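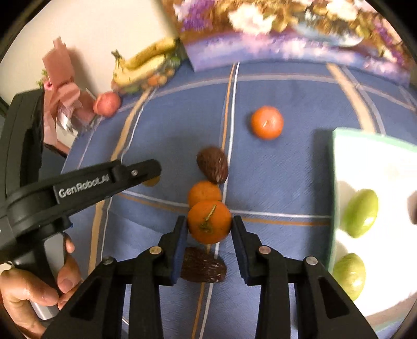
Tukgate Workshop Tips: Fruit Sorting With Two Hand-Held Grippers

These notes cover the two-gripper tabletop task used in the Elis study, in which a person moves small fruit between a tablecloth and a tray and the recordings are used to train a robot arm. They assume the grippers are already calibrated. For pad replacement see the separate page.

Table and cloth

Pull the cloth flat and tape it underneath at the table edge. A fold near the tray catches the lower linkage on approach. Patterned cloth is fine. In the Hirstead trials a plaid cloth and a plain one gave the same grasp success on oranges, and the plain one was slightly worse on dates. We have left the plaid in.

Leave everyday clutter at the back and sides of the table. Policies trained on a bare table did poorly when a bunch of bananas was added later.

Check the tray under the lights before the first run. Glossy white overexposes easily, and the far wall of the tray can vanish on the recording. Turn the lamp toward the wall or lower the exposure by one step. Do not change either one in the middle of a set.

Choosing fruit

Small citrus, dates and small oval green fruit make a good mix. Size is close enough that the finger opening can stay the same, and the surfaces are very different. Replace dates when the skin splits. Wipe citrus with a dry cloth; wax builds up on the pads after a morning's work and the first sign is fruit turning in the grip.

Sort out any fruit with a soft spot and eat it or compost it. Soft fruit deforms under the pads and the finger width reading no longer means much.

Grasping

Round citrus: bring the fingers down on either side of the widest part. Close until the fruit stops moving, then stop. If there is a stem, leave it on.

Oval fruit: grip across the short axis. End-to-end grips were the largest single source of drops in the study.

Dates: approach with the tips only and keep the tool low. A date lying against an orange should be taken second, after the orange has been moved. Sumathi Unnithan tested both orders over 70 attempts each. Orange first gave 2 failed grasps and date first gave 8.

Working with both hands

Agree on a side for each tool and keep to it. When both tools are over the tray, one holds still while the other releases. The Naidu scripts flag any segment where both release within the same half second, and those segments need checking by hand.
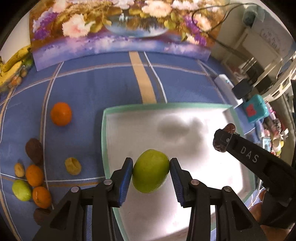

Both grippers loaded: oval green fruit over the tray, date in the second tool.

Lower the fruit until it is close to the tray floor before opening. Fruit let go from higher up rolls, and the resting position is of no use as a label.

Rearranging between runs

Mix the fruit by hand after every 6 runs. Include a few awkward layouts: a date half under an orange, two oranges touching, one fruit well away from the rest. Agnes Rennie's comparison found that adding touching layouts helped more than adding the same number of spaced ones, although the gain was small for the oval fruit and we would like to see it repeated with fresh pads.

Cleaning

Date sugar dries hard in pad ridges. Use warm water and a soft toothbrush, no solvent. Stand the tools upright to dry overnight, fingers open.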